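Toast and jam mornings are coming back to the Patetti hall from October, and I for one have already cleared my diary!

The breakfast club stopped in spring when the old kitchen wiring finally gave up (I was there, halfway through a crumpet). Since then a lot of us have been making do with the café on Irnotov Street, and lovely as it is, you can't sit there for two hours over one pot of tea. Malsha Miah, who ran the club before, told me she'd had 32 people ask her when it was starting again – and I was probably four of them.

The rewiring bill came to 551 pounds. The summer jumble sale brought in 400 of that and the raffle covered the rest, so the doors open at 8am and breakfast stays at the old price.
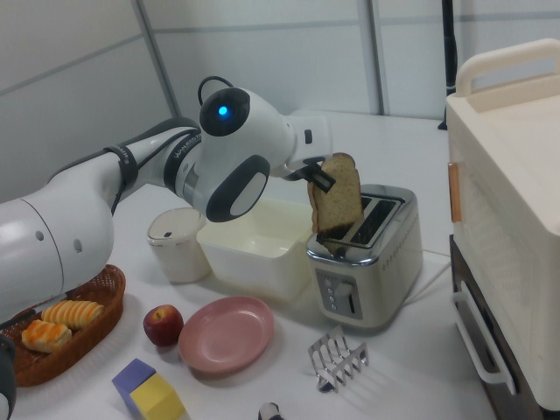
Do you need to book a place? Just turn up before 9.30am, give your name at the hatch and find a seat.

Bread is coming from the Zheng bakery round the corner, white and brown, with a seeded loaf if you're early. Malsha is after jam as well. She got through nearly 300 jars last year, so if you've got plums going spare or a cupboard full of last summer's marmalade, please drop it off at Midia, the wool shop, any afternoon before four. Labels on the jars, please – we had some confusion over a chutney.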